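Lab diary, July - the dropped finger fault

Second day on the bin after the gripper fault. Hagos Gashaw had the morning slot and I took over at 2. 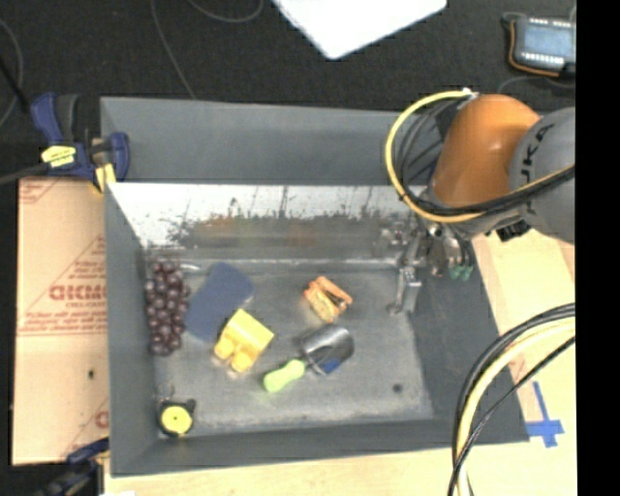 What went wrong

The KUKA was running the Tekleab grasp set when the gripper stopped reporting its width. The arm went on as if nothing had happened. It came down over the bin with the fingers at the wrong opening, pushed the tip of the long finger into the floor and kept pushing until the force limit caught it. The stop came late. The log has seven attempts with the same stale width value before that, so the fault was there well before the noise.

Nothing broke that I can find. I moved each joint of the finger by hand with the power off and it felt the same as the spare. The green pads on the other side are fine too.

What I checked

Started with the cables, as Hagos thought one of them was pulling when the wrist turned. There is a lot hanging off that arm now, the big yellow loop and the black bundle inside it, and any of it could snag on the rim. I ran the wrist through its full turn at low speed with the gripper open and got no dropout. Did it again with the tool tilted and lost the signal twice - both times near the end of the turn. So he is probably right.

Reseated the connector and gave the cable more slack. Then ran the tilted move again for half an hour. No dropout, but I don't trust it yet.

The other problem is the Tenska driver. It holds the last good reading and never says how old it is. I set a timeout of 2000 ms and the arm now halts when it passes. Hagos wants it much shorter. We left it for tomorrow.

Objects

Kept the same ones in the bin so the runs can be compared: grapes, trowel, tape measure, the yellow block and the rest. The trowel is still the worst of them. It lies flat and the planner likes to go for the blade.

Both clamps on the left side of the bin checked and tightened.

To do

Ask Lernlow for a longer gripper cable. Write up the stop for the Tilport safety log, with the force plot. Go through the older runs, all 3000 of them, and look for repeated width values. Leave the arm at low speed until that is done.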